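Grumura: Datensatz zu Neueröffnungen in Gastronomie und Lebensmittelhandel

README, Stand 2025-10-27
Gepflegt von: Hinata Hirose
Sprache der Einträge: Deutsch, Kurzfelder zusätzlich auf Englisch

Überblick

Grumura sammelt Meldungen über neu eröffnete Bäckereien, Cafés, Imbisse, Hofläden und kleine Lebensmittelgeschäfte in der Stadt Orcombe und den umliegenden Gemeinden. Jede Zeile steht für eine Eröffnung, nicht für einen Betrieb. Zieht ein Café um und eröffnet am neuen Standort wieder, bekommt es eine zweite Zeile mit derselben Betriebskennung.

Der Datensatz enthält über 2000 Zeilen. Er ist aus einer Tabelle entstanden, die ursprünglich nur für den Veranstaltungskalender der Lokalseite Doleo geführt wurde. Die ältesten Einträge sind deshalb lückenhaft, vor allem bei Öffnungszeiten und Sortiment.

Dateien

eroeffnungen.csv: die Haupttabelle, UTF-8, Trennzeichen Semikolon
betriebe.csv: Stammdaten der Betriebe mit Kennung, Name und Rechtsform
sortiment.csv: Zuordnung von Betrieben zu Warengruppen
quellen.csv: Fundstelle je Zeile, Art der Quelle, Abrufdatum
aenderungen.txt: Änderungsprotokoll, neueste Einträge oben

Felder der Haupttabelle

eroeffnung_id: laufende Nummer, wird nach einer Löschung nicht neu vergeben
betrieb_id: Verweis auf betriebe.csv
datum: Tag der Eröffnung im Format JJJJ-MM-TT. Ist nur der Monat bekannt, bleibt der Tag leer (JJJJ-MM).
datum_art: "angekuendigt", "bestaetigt" oder "geschaetzt"
ortsteil: Schreibweise nach dem amtlichen Straßenverzeichnis
betriebsart: einer von 24 Werten, Liste am Ende von betriebe.csv
sitzplaetze: ganze Zahl, leer bei reinem Verkauf
aktion: Freitext zur Eröffnungsaktion (Rabatt, Kostprobe, Musik), höchstens 400 Zeichen
vorgaenger: Betrieb, der vorher in den Räumen war, soweit bekannt

Leere Felder bedeuten "nicht bekannt". Die Null kommt nur bei sitzplaetze vor und heißt dort wirklich null, etwa bei einem Café, das zur Eröffnung noch keine Stühle hatte.

Warengruppen

Die Zuordnung in sortiment.csv richtet sich nach dem, was in der Meldung genannt wird. Steht dort nur "regionale Produkte", wird die Gruppe "gemischt" vergeben. Einzelne Produkte werden der nächsthöheren Gruppe zugeschlagen: Brezeln zu Backwaren, Bananen zu Obst, Limonade zu Getränke. Kuchen zählt zu Backwaren, Eistorte zu Eis. Fertige Salate waren bis zur Märzversion bei Gemüse einsortiert und stehen jetzt unter Speisen zum Mitnehmen. 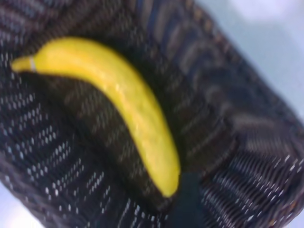
Erhebung

Die Meldungen stammen aus drei Arten von Quellen: Lokalpresse, Aushänge und eigene Angaben der Betriebe. Aushänge werden abgeschrieben, nicht automatisch ausgelesen. Angaben der Betriebe kommen über das Formular bei Doleo herein und werden mit einer zweiten Quelle verglichen, bevor datum_art auf "bestaetigt" gesetzt wird. Findet sich keine zweite Quelle, bleibt der Eintrag auf "angekuendigt", auch wenn der Laden längst geöffnet hat.

Das Skript nomura prüft jede neue Zeile auf doppelte Einträge. Es vergleicht Name, Straße und Datum. Liegen zwei Meldungen zum selben Betrieb weniger als 48 Stunden auseinander, werden sie zusammengeführt. Die ältere Fundstelle bleibt in quellen.csv erhalten. Bei Filialen einer Kette arbeitet der Abgleich unzuverlässig, dort wird von Hand nachgesehen.

Bekannte Mängel

Märkte und Foodtrucks sind nur erfasst, wenn sie einen festen Stellplatz haben.
Schließungen werden nicht verfolgt. Aus dem Datensatz lässt sich also nicht ablesen, wie viele Betriebe es zu einem bestimmten Zeitpunkt gab.
Die Ortsteile am Hafen sind dichter erfasst als der Norden, wo es keine eigene Lokalausgabe gibt.
Bei "Wiedereröffnung nach Umbau" wurde anfangs uneinheitlich verfahren. Betroffene Zeilen tragen im Feld aktion den Zusatz "Umbau?".
Das Feld vorgaenger enthält teils umgangssprachliche Namen ("alte Post", "beim Schuster").

Personenbezogene Angaben

Namen von Inhaberinnen und Inhabern sind nicht enthalten, es sei denn, sie gehören zum Betriebsnamen. Telefonnummern und Mailadressen aus dem Formular werden nicht in den Datensatz übernommen. Wer einen Eintrag berichtigt oder entfernt haben möchte, schreibt an die Redaktion von Doleo und nennt die eroeffnung_id.

Nutzung

Die Tabellen dürfen mit Nennung der Quelle "Grumura" weitergegeben und verändert werden. Zitate aus Zeitungsmeldungen sind nicht enthalten, nur die Fundstellen. Für die Texte hinter den Fundstellen gelten die Bedingungen der jeweiligen Verlage.

Beim Einlesen in eine Tabellenkalkulation die Spalte datum bitte als Text importieren. Manche Programme ergänzen sonst bei Monatsangaben stillschweigend den Ersten des Monats.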